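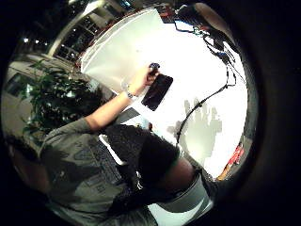
Small, dark blue, and held up over the white table.

Where Lost Things Go at Gillside
Project report by Markos Spanos and Kelly Peixoto (Kelly typing, so blame me for the brackets)
2024-07-21

So the idea for this project came from a scarf. I lost it in the Skinner building in my first year, asked at the front desk, got sent to the library, got sent back to the front desk, and gave up. When our methods class had to pick something on campus to study, I told Markos about the scarf and he said he'd lost a calculator the exact same way. That was our topic!

We wanted to know what gets turned in to the lost and found at Gillside, how long it sits there, and how much of it goes home again. There are two drop-off points, the desk in Skinner and a cupboard at the Pillon library. Heidrun Eberhard runs the Skinner desk and she was kind enough to let us see the logbook, with the names and phone numbers covered up by a strip of card. The Pillon cupboard has no logbook. It has a clipboard, and people write on it when they feel like it.

How we did it

We followed both places for seven weeks. Every item that came in got a row in our spreadsheet with the date, the drop-off point, what it was, and whether somebody came for it. By the end we had 160 rows. We sorted them into four groups: clothes, electronics, keys and cards, and everything else. "Everything else" was supposed to be tiny and it ended up being the biggest group, so if I did this again I would split out water bottles and lunch boxes from the start. They have so little in common with a chess piece or half a pair of crutches.

Sorting was harder than I expected. Is a key ring with a flash drive on it a key or electronics? We went back and forth on that one for way too long and in the end we went with whatever the person at the desk had written first. Markos thinks this was a mistake and wants it noted, so it's noted.

What we found

Out of the 160 items, 44 were claimed. Keys and cards did best by far, and they went fast, mostly on the day they came in. Electronics came next. Clothes hardly moved at all. I had a theory that expensive jackets would get picked up and cheap hats wouldn't, but we had no fair way to judge prices, so all I can say is that we saw some very nice jackets still hanging there at the end of week seven. (No scarf. I looked.)

The difference between the two drop-off points was bigger than either of us guessed. Most of the claimed items came from Skinner. Pillon is where people study late, and you'd think they would come back the next morning, but a lot of the students we talked to didn't know the cupboard existed. It's behind the printers and the label on the door says "Supplies."

We also did short interviews in the cafeteria. One first-year told us she would never ask for a lost water bottle because it would be embarrassing, and she'd buy another one. Another student said he checks once, right away, and if it isn't there he counts it as gone. That second answer came up a lot. It matters because things left in a classroom often take a couple of days to reach a desk, so the people who check right away are checking too early. I think this is the most useful thing in the whole report.

Problems

The Pillon clipboard is the weak spot. We know at least a few items were taken from the cupboard with nothing written down, and we can't tell if the owner took them or someone else did. We left those as unclaimed, which probably makes Pillon look worse than it is. We also missed the start of the semester in September, when Ms. Eberhard says the Skinner shelf fills up quickest, with new students leaving their things all over the place.

And our interviews were with whoever was eating lunch and willing to talk to us. It was mostly people Markos knows from volleyball.

What we'd suggest

Put a proper logbook at Pillon and a label on that door that says what's inside. Tell people to check again after three days, maybe on a sign at the desk. We asked Ms. Eberhard about a shared online list and she liked it, but she'd want descriptions kept vague ("black umbrella," nothing more) so that owners still have to say something only they would know.

Markos has started on a simple version of the list with the clothes group, and if our teacher, Mr. Lüthi, says yes we'll carry it on next term. Our spreadsheet goes in with this report. The column called "huh" is mine and can be ignored.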